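# Hand-Held Gripper, Spring Project Gallery

Stikach Robotics Club, posted March 5, 2024

The club's project this term is a gripper you carry in your hand. You squeeze the handle, the two fingers close, and a camera on the tool records what the fingers see. The recordings go to the Flivby arm later on, so the arm can learn the same moves. We have 11th and 12th graders on it, plus two from 10th who came over from the line-follower group in the fall.

Most of the pictures from the build days are still on members' phones. The gallery starts with one, and the captions for the rest are typed up below so people can match their files to them. Send yours to Tobiloba at full size. Screenshots of a picture don't print well.

## At the table

Before a recording session we do an open-finger check. The fingers are spread, nothing is between them, and whoever is holding the tool looks at whether both sides sit the same way. If one side leans in more than the other, stop and redo the screws on that finger. A session recorded with a crooked finger gets thrown out, and we already lost one afternoon that way. 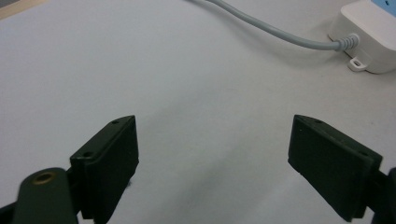

Asabe Okafor wrote back on the first draft of this page that the open check should be done twice, once before recording and once after, and that the second one matters more. Her reasoning is that a screw can back out during a long session and you'd never find out from the first check. We talked it over at the next meeting and she was right, so the sheet now has a box for both.

**Two green fingers, open.** Dark olive green, two small holes along the top edge of each. The raised rim around the side was added to the drawing after the first set bent.

**Brass insert.** The round brass-colored one at lower left is threaded. We press these in with a soldering iron set low. Go straight down and stop when the brass is level with the plastic. If it goes in at an angle, print the part again.

**White work surface.** Light background for the early sessions. We'll move to patterned cloth once the arm can do the simple pickups.

**Gray cable, white box.** Keep cords toward the back of the table and tape them if you're going to be reaching over them. Tobiloba has the tape.

## Captions waiting for pictures

**Finger set 3 on the print bed.** Printed in one go overnight. Sets 1 and 2 are in the parts drawer with masking tape labels. Please don't put them on the tool, they're kept for comparison.

**Cutting the foam pads.** We tried pads on the inside faces for a week. They helped with the plastic cups and got in the way with anything thin, such as pencils and craft sticks, so we took them off.

**Handle with the long trigger.** Tenth-grade hands had trouble with the first trigger. The long one is easier to pull but it catches on sleeves. Roll your sleeves up.

**Whiteboard, session count.** The board read 167 recordings at the end of February. Of those, the cup pickups are the largest group and the pencil ones are the smallest. We need more pencils.

**Ugwu loaner bench.** Ugwu Machine lent us the long bench in the side room. (Same last name as Tobiloba, no relation.) It has to go back in July, clean, with the vise still on it.

**Sorting recordings.** Two people watch each one and mark it keep or drop. If they disagree, a third person watches. This is slow work and we could use more hands for it on meeting days.

**First run on the Flivby arm.** The arm reached for the cup and closed too early. It did that on every try. We think the finger opening in the software doesn't match the opening on the real tool, and Asabe is measuring both.

## Money and parts

The budget for the year was $1735. So far we've spent $762, and most of that went to filament, the camera and a box of brass inserts in the wrong size. The store wouldn't take them back. If anyone can use the M4 size, they're on the shelf over the sink.

Still to buy: one spare camera, a set of hex keys that stays in the room, and a second spool of the olive green. The spool we have won't make it through another full set of fingers. Black would work just as well, but the software that finds the fingers in the recordings was set up using green, and changing it means doing that step over.

## Evano showcase

We have a table at the Evano student showcase. Visitors will be able to hold the tool and pick up a cup with it. We need people for both the morning and afternoon shifts, and someone with a car big enough for the arm in its case. The sign-up sheet is on the door of the side room. Put your name and which shift, and if you're bringing a laptop write that down too.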